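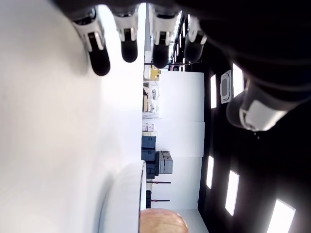 2 min read

Thread: Nosta hand kit, worth it for a small lab?

Ihor Demchenko
Hello all, and sorry in advance for the length. We have been trying the Nosta two-hand kit since early May, and I promised a few of you I would write it up once the shine wore off. Five fingers on each hand, black pads at most of the tips, and a wrist camera that looks out past the fingers, so you get a close view of the thumb whether you want one or not. Setup was friendly enough. The wrist adapter plate fit our arms on the first try, and the manual (all 221 pages of it) is written by somebody who likes people.

My gripe is the service plan. The basic plan covers 100 hours of use between checkups, and we went through that faster than I expected, mostly on plain tabletop work, an apple on a plate and that sort of thing. After that it's $667 for a checkup, shipping not included — and shipping a pair of hands isn't cheap, my friends!

Chie Okabe
Thanks for this, Ihor. I had the Clolton set before and I'd still take it over Nosta for the price of spare pads alone. You can swap them at the bench with one small screwdriver and be back at work before your tea cools.

Ihor Demchenko
Fair point on the pads, Chie. I do find the Nosta thumb easier to aim when I'm going for something round, though, and round things are most of my day lately. A plate with a low rim gives me more trouble than the fruit does.

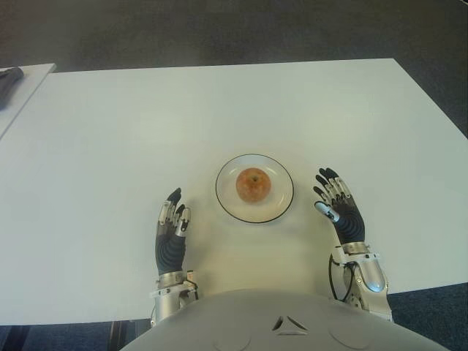
Jad Atallah
I have to disagree about the service plan. Lab downtime costs us far more than the checkup, and Nosta turned ours around quickly and sent a nice long note on what they'd adjusted. Get the 200 hour plan from the start and you won't feel so pinched.

Ihor Demchenko
I didn't know you could pick that one up front, the sales page only showed me the basic. I'll write to them tonight. Does it carry over if you replace a wrist?

Jad Atallah
It did for us, but ask for it in writing.

Comments (2)

Nhi Giáp
Has anyone run these with the Timero software? I'd love to keep my old setup if I can.

Fouad Saliba
I'm with Chie, I'm keeping my Clolton pair. Nhi, I had Timero going with the left hand only, and the right one would never calibrate for me. Send me a message and I'll dig out my settings for you.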